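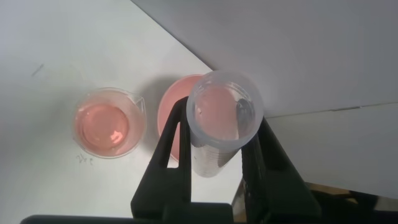 Prikberg Adult Science Circle: Outings and Visits

Report on our visit to the Valtell open day, 29th March
Written up by Kathleen Keane

Those of you who came along in January to the planning evening will remember that the Valtell trip nearly lost out to the salt museum, and I will admit I voted for the salt. I'm glad I was outvoted! It was a lovely afternoon, even with the bus being late and the rain coming in sideways across the parking lot, and I came home with wet shoes and two pages of notes that I can only half read.

Valtell has the long low building behind the Steyn road, the one most of us have driven past for years thinking it was a carpet warehouse. They teach short courses there in measuring and mixing, mostly for people going into food, paint or water testing, and once a year they open the benches to anyone who wants to look. Ona Petrauskas met us in the lobby with name stickers and a big tin of ginger cookies (which had to stay in the lobby, quite rightly, and I noticed Ezekiel Wojcik taking care of several before we went through).

The pink bench was the one I'd heard about from my sister, who went last year. Everything sits on a plain white table, and the color does show up beautifully against it. There was a short, wide beaker with a pale pink in it, nearly up to the rim, and another container beside it where the pink was a good deal deeper, and a clear plastic graduated cylinder for the measuring. I could have looked at the two pinks side by side for a long while. Ona told us the color was only food dye and water, so we could all stop holding our breath, and that the whole point of the bench is learning to pour to a line without fuss. The beaker with the little spout was far easier to pour from than my measuring jug at home, and I have been looking at that jug with some resentment ever since.

We each had a turn at a side table, pouring water up to the 40 line. You bend your knees and bring your eye down level with the surface, and you read the bottom of the curve, where the water dips in the middle. I knew this from school and still managed to read the top of it. Liudmyla Zhuravel got hers right the first time and was very gracious, and Kyrylo Antoniuk got his right too and was less so. Ezekiel's glasses steamed up and he asked for his attempt to be left out of this report.
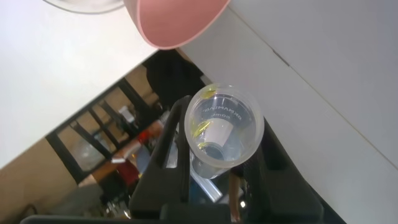
After that we talked for a good while about cups, of all things. Clear plastic ones with the volume printed near the rim are handy for a rough amount, Ona said, and they don't mind being dropped, but she wouldn't trust one for anything that had to be right. For that she goes to the cylinder, because it's narrow and a small mistake in volume makes a big difference in height. I have since tried this at home with a champagne flute and a soup bowl and she is perfectly correct. Somebody asked about yellow, and whether it's harder to read than pink. She thinks it is, particularly late in the day when the light goes, and she likes to hold a piece of white card behind it.

The last stop was the storeroom, where they keep the bigger vessels, up to 800 ml, on open shelves with paper between them. Kyrylo wanted to know what they did about stains, and we had quite a long conversation about rinsing right away and not leaving things until morning. I felt a little guilty about my own sink.

A few practical notes for anyone going next year. Parking is free but fills up early, so the bus from the Posovis stop is the better choice. The floors are level all the way through. There are stools at the side table, and I wish I'd taken one sooner. Wear sleeves you can push up! Liudmyla has the handout on reading a cylinder and will bring copies to the next meeting, along with my umbrella, which I left on her back seat.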